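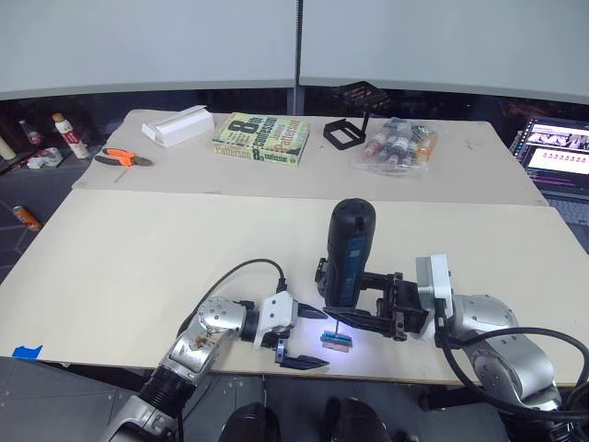

A black and blue rotary tool held upright over a small block.

Andora Countertop Giving Box
by Prakska

$217 box only
$259 box with floor stand
Ships flat, assembles with the screwdriver you already own

If you have ever run a collection for a school roof, a food pantry or a neighbor's hospital bill, you know the pickle jar. It starts out by the register with a handwritten label, and within a couple of weeks the label has curled up, the lid has gone missing and somebody has to remember to take the whole thing into the back room every night. We have a lot of affection for the pickle jar (our first fund drive was run out of two of them and a coffee can), but after a few years of helping restaurants and shops raise money for the schools down the road, we wanted something sturdier that still looked friendly on a counter, and the Andora is what we came up with.

It is a locking donation box with a clear front, a wide slot on top and a slide-in panel behind the window where you can put your own poster. The panel takes an ordinary letter-size sheet folded in half, so you can change the message every month without ordering anything from us or from a print shop. A lot of our customers pick a new cause each month and let their regulars suggest the next one, and for them that little panel ends up being the part they use the most!

What it holds

The main chamber takes up to 600 folded bills, along with a fair amount of change in the lower tray. Coins drop through a slotted shelf and settle underneath, so the paper money stays on top where people can see it. We went back and forth on this for a long time. A box that looks empty on Saturday morning doesn't get much attention, and a box where everything sinks to the bottom always looks empty. The shelf fixed that, and it also makes counting up at the end of the month a good deal quicker, since you can lift the coin tray out on its own and pass it to one person while somebody else does the bills.

There is a separate pocket on the back for pledge cards and envelopes. It locks with the same key as the main door. If your donors like a receipt, you can keep a pad in there too.

Locks and keys

Every Andora comes with 3 keys. We suggest one for the manager, one for whoever represents the school or charity, and one in an envelope somewhere safe. Replacement keys can be ordered by the number stamped inside the door, so please write that number down before you put the box out. If you do lose all of them, call us and we will walk you through it, but we'll need the name on the original order before we can send a new set.

A steel cable and a mounting plate are included for counters near the door. The plate fastens with screws or with the heavy adhesive pads in the bag marked B. Screws hold better. If you rent your space and don't want holes in the counter, the pads have done fine for us as long as the surface was wiped down with rubbing alcohol first and left overnight before anyone hung any weight on it.
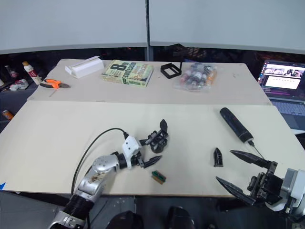
The floor stand raises the box to about elbow height and is a nice choice for a school lobby, a church entrance or the end of a buffet line. It has a wide base and leveling feet, and it comes apart into a bundle that fits across the back seat of a small car. You can add it later if you start with the box alone, and we'll only charge you the difference between the two prices.

Adding the goal tracker

The Skaralon goal tracker is an optional strip that clips to the left side of the box. You write your target at the top, mark off the steps along the way and slide the red pointer up as the money comes in. It wipes clean with a damp cloth. There's no battery and no app, and kids love being the one who gets to move the pointer, so if you are collecting for a classroom you may want to save that job for them. Please use a wet-erase marker. Dry-erase smudges whenever a sleeve brushes past it, and we have had a few disappointed notes from people who lost their numbers in the middle of a campaign.

From a customer

"We had the Andora by the host stand all through August, collecting for new windows at the elementary school, and I can't tell you how many people stopped to read the poster while they waited for a table. We've already picked our next three causes. My one complaint is that the slot is a little stiff for the first few days, but it loosened up." Malou Kirkegaard, Hauksdóttir Bakery and Grill

Malou is right about the slot, by the way. There is a brush strip inside it that keeps fingers and straws out, and it takes a little while to soften. You can hurry it along by running a folded piece of cardboard back and forth through it a couple dozen times before the box goes out.

Cleaning and care

Wipe the window with a soft cloth and plain soapy water. Glass cleaner with ammonia will cloud it over time. The outside can be cleaned with whatever you normally use on your counters. If the box lives near a kitchen, pull the coin tray every so often and rinse it, as coins bring in more grime than you'd think, and let it dry all the way before you slide it back in. 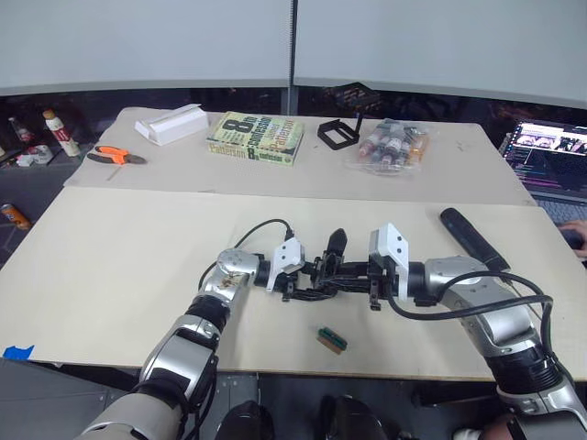
What comes in the carton

Andora box with coin tray and brush slot
Keys, tagged
Steel cable and mounting plate
Bag A (assembly screws) and bag B (adhesive pads)
Two starter posters, one blank and one with "Thank you, neighbors"
Monthly tally sheets

Ordering for a group

If several businesses in your town are collecting for the same school, send us one order and we will pack each box separately with its own key set and address label. Tell us the name of the cause and we'll print the starter posters to match at no charge.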